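Grematska finger kit for two-arm benches: three months of sorting snack bars
Reviewed by Kęstutis Venckus, April 5, 2025

We run one two-arm bench that sorts wrapped snack bars into clear plastic bins. It sits on an extrusion frame with an arm on each side, and for most of last year it ran on the fingers it came with. They were fine on boxes and poor on film. A foil packet has a crimped end that folds under the tip, and the old fingers either pushed the packet along the table or closed on the crimp and let go halfway to the bin.

The Grematska kit is a replacement set: fingers for two grippers, screws, a setting gauge and a printed sheet. I bought it after Shota Kuroda, who looks after a similar bench at Dunbar, told me he had stopped adjusting his.

Fitting

Allow a morning. The sheet says to take the gripper off the wrist, but on our arms you can leave it on if you park the arm with the jaws pointing down and cut the power first. Two of the old screws had been put in with too much threadlock and needed warming. The new ones are a good fit. Do not throw away the old shims, as the kit does not include any and our left gripper needed one.

The gauge is the best part of the kit. You close the jaws on it, tighten, open, and close again. If it drops, you go round once more. The right gripper was done at the second try and the left took four.

Setting the height

Most of the trouble people have with wrappers is height. If the tips come down too far they press on the table and the arm complains. If they stop too high they pinch only film. I set ours with the longest bar we have, lying flat, and then checked against the small foil packets.
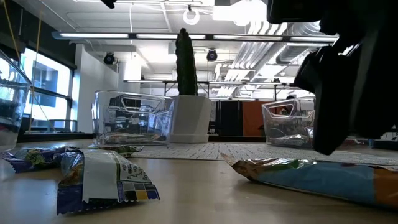 The sheet gives a starting clearance of 3 mm. That was too generous for us and I took it down in small steps until the packets stopped slipping. Write your final figure on the frame with a paint pen. I lost mine once after a software update and had to do the whole thing again.

Reflections are worth a mention. Shiny film under bright ceiling lights can confuse the wrist camera on a bench that has one, and no finger will fix that. We turned the exposure down and left it.

Cables

The new fingers are slightly longer than the old ones, so the arm holds its wrist a little higher over a bin and the cable loops move with it. Check them through the full reach before you run at speed. On our left arm a loop rubbed on the second link until I moved one tie. Shota had the same on his, on the other arm.

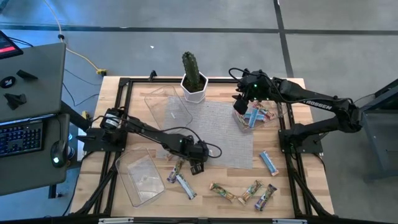
After that I reset the home positions and ran a batch of 72 picks with a hand near the stop button. Three were dropped, all of them the smallest packets. With the old fingers I would have expected many more. Since then the counter has gone up by 1222 picks and I have touched the left gripper once, to nip up a screw.

Upkeep

Wipe the pads with a damp cloth at the end of the day. Do not use solvent on them. The tips pick up a grey film from the printed wrappers, and grip goes off noticeably if you leave it for a week. Pads are sold separately by Stesberg and come in packs of 19, an odd number for something you fit in pairs.

What I did not like

The sheet is badly translated and the torque table is for a different gripper. Grematska sent me the right one when I wrote to them, but it took nine days. The screws have a smaller head than the originals, so you need another driver on the bench. I would also like shims in the box at this price.

I tried the Sirura fingers on loan before buying these. They are cheaper and hold a flat bar just as well, but they are wider at the tip and knock the neighbouring bar when things lie close together. If your items are well spaced, they would do.

I am keeping the Grematska set on both arms. The first change of pads is due in May and I will add a note on how they have worn.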